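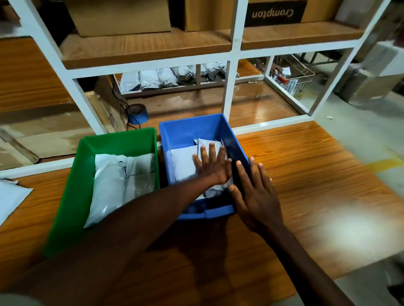 LENLEY, July

Zsófia Farkas has a habit of patting things when she talks about them, and on the morning I visit she pats nearly everything on the packing bench, mailers included. She runs example gathering at Dultlow, where people sort and straighten packages by hand so that a learning system called Trarov can one day have a go at it too.

"Everybody asks me about the arms and the motors," she says, laughing. "I want to talk about the bags! A box keeps its shape for you. A mailer slumps, it slides under its neighbor, and your hands deal with that before you've had time to think about it. Those little pushes are what we're after."

So far the team has kept 2669 examples, each one a short stretch of ordinary bench work seen from about head height, hands and bins and all. The blue bin and the green one sit right up against each other, the way packers like them, and she won't have the shelves behind cleared off for the sake of a neater view.

"We tried tidy, the first month. We had 71 takes on a bare table, lovely and clean, and Trarov learned bare tables." She shakes her head. "I kept 3 of them, out of sentiment mostly."

I ask what makes her throw one out, and she thinks it over for quite a while (the coffee is going cold by this point, and neither of us minds).

"Showing off," she says finally. "A new person will move very slowly and beautifully, like they're on television. After some 18 takes they get bored and start packing like themselves, pressing down with one hand, fussing with the other. Then I start keeping."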